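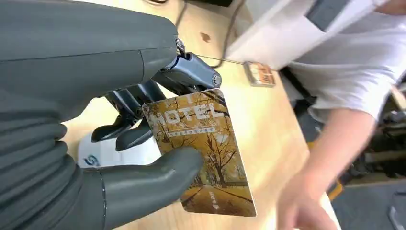 Figure 7.1. A hotel key card with an autumn avenue printed on its face. The white arrow is near the lower right corner.

Chapter 7
Sorting What Looks Alike
Reading time: 16 minutes
Print this chapter | E-mail this chapter

Most books on front desk work treat the key card as a solved problem. The brass key was heavy, guests carried it home in their coats, and the lock had to be changed. Then came the card, and the trouble was supposed to be over. Readers who have worked a check-in shift will have their doubts, and this chapter shares them.

Take a property the size of the Trerkholm, the 400-room hotel we use in the exercises throughout Part Two. It keeps 800 cards in circulation. Every one has the same picture on it and no room number, for good reasons of security. A clerk holding a stray card can learn nothing from its face except which way it goes into the slot. The card has to be read by a machine or wiped and coded again. Suppliers call this convenient. It is convenient for suppliers.

The usual remedy is a sorting tray: a box with dividers, one slot to a card or to a small group of cards. Trays are sold in plastic, felt and wood at prices that are hard to defend. A cardboard one with two columns of narrow slots does the same work, provided everyone at the desk agrees on what the columns mean. That agreement is the hard part, and a tray cannot supply it.

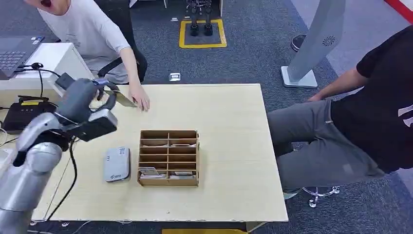
Figure 7.2. Cards and a divided cardboard organizer on a work table.

Theodorakopoulos objects that the fault lies further back, that a desk with a decent coding routine would never have a card waiting in a slot at all, and that every tray is a confession of work put off. We think this goes too far. Guests check out in bunches, and cards come back faster than a clerk can deal with them. They have to wait somewhere. Still, the objection is useful, and you should keep it in mind when a salesman tells you that more compartments mean more order.

We tested the claim on paper with the Atance method, which gives returned cards, blank cards and faulty cards their own slots. It reads well. It says very little about a card that fails once and then works, and those are the ones that send a tired guest back down to the lobby at eleven at night. Section 7.2 takes up that case.

Before going on, look at the desk where you work or study and write down where a card with no known status would be put. If you need more than one sentence, keep what you wrote for Exercise 22.

Related chapters
Chapter 4: Lost Property and the Ciko Ledger
Chapter 6: Locks, Keys and Who Signs for Them
Chapter 8: The Night Shift Handover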